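Section 2: Teaching the first drawer job

I'm Elínborg Skov and I wrote this part of the Latanel guide after doing the whole set-up myself at Pastville, so it's in the order that worked for me.

1. Wake the hand up first. Open the Jotus panel, choose Hand, then Stretch, and keep your own fingers well clear!

2. Let the black fingertips hang free, pointing down, and press Zero. Mine took 12 seconds (the first go is always the slowest). 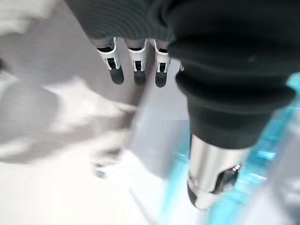
3. Set grip strength to 32 out of 100. You can go up later – I did, for the heavier boxes – but start gentle.

Caution: never change the grip while the hand is holding something.

4. Roll the cart next to the bed, turn the key if it's locked, and pull the bottom drawer right out. Leave a few small boxes and jars inside, lying any old way. I love this bit, it's where you see what you've paid for.

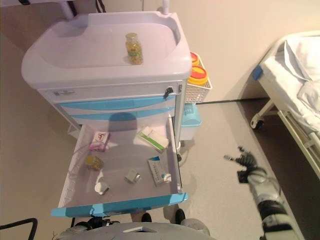
5. Press Learn, guide the arm over one item and press Save. Do that for each item you want it to know, and save the drawer edge too or it will nag you.

Note: glass needs its own setting. Pick Fragile before you go anywhere near it, and drop the speed to 2.

6. Raise the arm, let the fingers dangle over clear floor and press Rest.
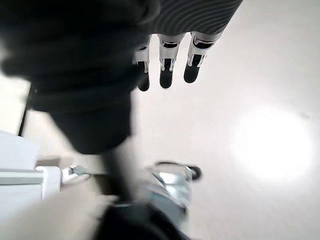
Hrefna Zoëga: I'd do Rest before Fragile as well, mine kept the old speed until I did.

Good tip, and I've started doing the same. If the speed still sticks, restart the panel and go back to step 3.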